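Stokwood, finishing hall. Monthly safety check, folding and hanging station
Checked by: Borislav Mladenović
Month: October
Station number: 1237

1. Emergency stop can be reached from both sides of the table. OK.
Comment: The button on the left side is stiff. I pushed it 4 times and each time it answered, but please put some grease before next check.

2. Floor marking around the Jeleo arm. NOT OK.
Comment: The yellow tape is worn where the carts turn. People step over the line without noticing. New tape is ordered from Catacutan.

3. Guard door and lock. OK.

4. Hand tools, cables and screws. OK.
Comment: I checked all joints of the hand-held grippers by hand. No play. The cable of the second tool should be tied higher, it pulls on the wrist of short persons.
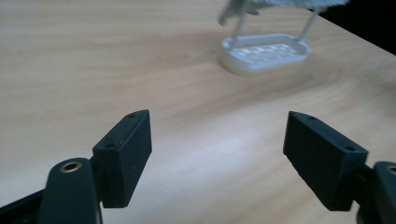 5. Work posture and breaks. PARTLY.
Comment: Before the arm came, the women at this station hung pieces the whole shift, and the complaint was always shoulders. Now they teach the motion with the hand tool and later they watch the arm, and the complaint is neck and eyes. The small rack with the fuzzy textile over it stands at the far side of the table from the jaws, and a person must bend forward to work at it. I ask that the rack is moved closer, or that the table is raised by 6 cm. Change of person every 15 minutes is agreed, but on the late shift it is not followed.

6. Light at the table. PARTLY.
Comment: The lamp gives a shine on the wood in the middle of the work area. Two operators told me it tires them. Turn the lamp or use a mat without gloss.

7. Training records. NOT OK.
Comment: Three names from Ikden are missing in the list, although they work with the arm already. They must not enter the marked area until the paper is signed. Also the instruction sheet speaks only about the old hanging work, and it should say who may restart the arm after a stop.

Points 2 and 7 to be closed before the next check. Copy to shift leaders.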